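Filed under: Opinion / Machines & Work

Forty Minutes with the Puppet Strings

December 21, 2020

The first thing you learn when you teach a robot to pick something up is how badly you pick things up yourself. I had gone most of my life under the impression that I was good at it. I lift mugs. I have carried a sleeping cat up a flight of stairs. Then I sat down at a desk in Jukdale with a controller in each hand and spent the better part of a morning failing to put two black fingers on either side of a small round thing on a table.

The table was simulated, as was the round thing. My embarrassment was the only physical object involved.

I do this for money now, part time, for a small outfit called Serkura, which collects demonstrations for people who would like robots to do chores. A demonstration is one go at a task, start to finish, driven by a person at a distance. You reach, you close, you lift, you put it where the card says. If it's clean, you save it. If it isn't, you press the other button, which we all call the shame button, though the manual has a nicer name for it. My first project wanted 600 clean ones. I remember thinking that sounded like a week.

The public idea of this work, as far as I can tell from holiday dinners, is that the robot watches and gets clever. My uncle pictures a sort of apprentice, eager, taking notes. What happens is closer to dictation. The machine takes down everything, including the parts you'd rather it hadn't. If you pause before each grasp to scratch your nose, you'll eventually get a robot that stops short of the object and hangs there for a moment as if troubled by something. I have seen my own hesitation come back to me from a trained arm, and it's like hearing your voice on an answering machine.

There are 2 schools of thought about how to do it, and they don't eat lunch together. The hand guiders hold that you should take the actual arm by the wrist and walk it through the job, as you'd teach a child to use a saw. You feel the weight, you feel the bump when it touches. The remote people, my lot, say that this is all very charming until you've hauled an arm through its 20th drawer of the morning and can't lift your own coffee. We sit down. We have a screen. We have lost all sense of touch, and most of us have a sore neck.

I used to defend my side out of loyalty to the chair. I've come around to thinking the hand guiders are right about the thing that matters, which is that people know a great deal with their fingers that they have never once put into words. Take that away and you find out how much of being competent was feel. Through a controller, I don't know I'm touching something until it moves. So I creep up on it. Everybody creeps. We are filling the world's hard drives with creeping.

The usual fix proposed is more: more hours, more operators, more simulated tables in more simulated rooms. Wubshet, the software we use, can change the light, the floor and the junk on the table at the press of a key, and it can make the view so grainy that you feel you're working through a screen door.
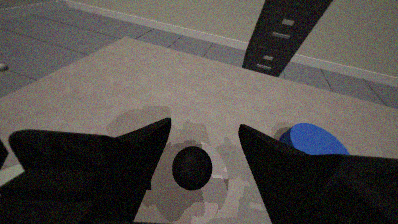

I don't object to any of that. A robot that can only work in good light on a clean counter has never met my kitchen. But variety in the room doesn't make up for sameness in the chair. You can repaint the walls all day, and it's still me, creeping up from the left with my shoulders around my ears. If I were spending the money, I'd spend less of it on scenery and more on the operators. Let them stop when they're tired. Pay them by the hour and quit paying them by the save, which is how Plistereck did it when I freelanced there last February, and which taught every one of us to choose the dullest grasp that would pass.

And I'd hire some people who are good with their hands. We have graduates by the yard. I'd like a pastry cook, a man who ties flies, someone who has changed 2 sets of twins. They would hate the controllers for a week and then they would show the thing how to pick up an object as though it had been picked up before.

Until then it gets me. I'm at 411 on the current job. I scratched my nose on 409 and saved it anyway.

Related
- The Dishwasher Is Not Your Enemy
- What the Self-Checkout Thinks of You
- Letters: Readers on Leaf Blowers
- I Let a Thermostat Run My Winter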